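How to oil a wooden table top

By Jingyi Xue

Many people ask me how to take care of an oiled table. It is not difficult, but it needs a free evening and some patience. I do it two times in a year, usually in January and again in summer.

What you need: oil for furniture, fine sandpaper, three or four cotton cloths without color, and a pair of gloves. For my kitchen table I use almost 182 ml of oil for two coats. A small table will need much less.

First, take everything off the table and wash it with a little mild soap. Do not pour water on the wood. Let it dry during the night. If you start on Friday evening, you can sand on the next morning.

Sand always in the direction of the grain. If you go across, the scratches will show very strong after the oil. Press lightly and use the same pressure everywhere, also near the corners, where the hand likes to go too fast. Then wipe off the dust with a dry cloth.
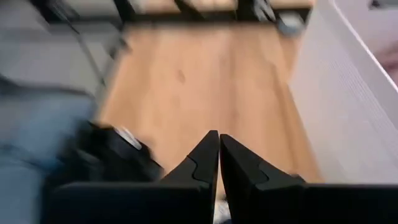 Now put a small amount of oil on a cloth and rub it in, again with the grain. Work in parts, each one as wide as your arm can reach. Wait 12 minutes and wipe off all the oil which stays on top. This step is the most important one. My first table was sticky for a whole month, and I had to clean it and begin again.

Leave the table until the next day before you give the second coat. My neighbor Cristóvão Loureiro puts a third coat on his desk, but I never saw a big difference.

Please be careful with the used cloths. Oily cloths can become hot and start to burn by themselves. Put them in water in a metal can with a lid, and ask your local waste station how to dispose of them.

For the first week, use the table gently and wipe up spilled drinks soon.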